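Ikell scripting add-on: progress report, 01/12/2019
Prepared by Torunn Hovland for the Polix small grants fund

1. Where we are
The new parser is in and the old one has been deleted, which felt better than it should have. Scripts of 2,000 lines now load without freezing the server. We promised you this in the spring and would like it noted that we didn't say which spring.

2. Documentation
Sixty commands have proper help pages. The rest still say "see source", and the source says "see wiki". Prostirov is rewriting them in order of how rude the bug reports are.

3. Money
We have spent 400 of the hosting budget, mostly on hosting.

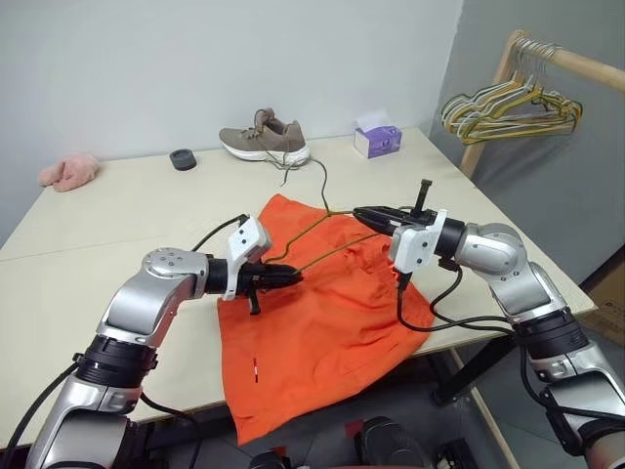
4. Still to do
Version 2 needs the permissions rewrite before it leaves beta. Tehrani support is planned for the end of December, pending a reply to our third email.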